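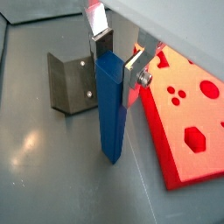
Marjorie Bloxham

Blue Block, Red Board

Welcome to the Colard page of my gallery! Colard is the block set I've been fussing over since February, and I love it more every time I get it out. If you came over from Sellstead looking for the barn doors, those are on their own page now.

I've wanted to give the long blue one a page to itself for ages. It's my favorite shape in the set, a plain square-sided stick of a thing, roughly four times as tall as it is wide, and it looks wonderful standing on end. Big cubes are fine, and I do like a good wedge, but a tall skinny block makes you want to build something right away (a gatepost, a chimney, a very serious lighthouse).

The blue
One block, a whole handful of blues! It's lighter and brighter at the upper left, then goes down into navy along the right side and toward the bottom, where the shadow gets it. I spent two evenings with paint chips from Wanelance trying to name the color and came away with 2 chips that were both right, depending on which side of the block I held them against. I've kept them both in the lid of the box.

The finish
Matte, with just a bit of texture to it. I'm so glad of that. A glossy block throws the light straight back at you and you lose the edges, and the edges are the best part of a shape this simple.

The red
Oh, that red board! Put it next to anything shiny and the color travels. Look for the reddish tint on the silver metal to the right of the block, low down. I hadn't planned on it and I was thrilled. If you're setting up something like this on your own table, try a strong color off to one side and see where it turns up. Orange is good too, though it can get bossy.

The bracket
On the left is an angle bracket, dark gray, with two small silver screws in the wide face. I have a real soft spot for brackets. They're such handsome, sensible shapes, and the corner on this one gives you a crisp upright line right beside the blue. The screws aren't lined up one over the other, either; the lower one sits slightly to the right. Marjorie Whiteley (yes, two Marjories, we've heard all the jokes) thinks the screws are the best thing on the page. I'm still for the block, but I see her point, because those little round heads do catch the light nicely.

The gray
Gray floor, dark gray bracket, light gray up above. I used to think gray was what you settled for when you ran out of ideas. Now I'd happily use it under everything. The blue comes forward, the red comes forward, and the soft shadow under the bracket still has somewhere to show.

For those who wrote to ask: the set lives in a Nair box with a sliding lid, and no, the pieces don't all fit back in unless the long ones go in first. I've had 461 visits to the Colard page so far, a huge number for me, and I've loved your letters about the blocks you had as kids. Please keep them coming! I'd especially like to hear from anyone who had a long blue one.

Page updated 7/24/20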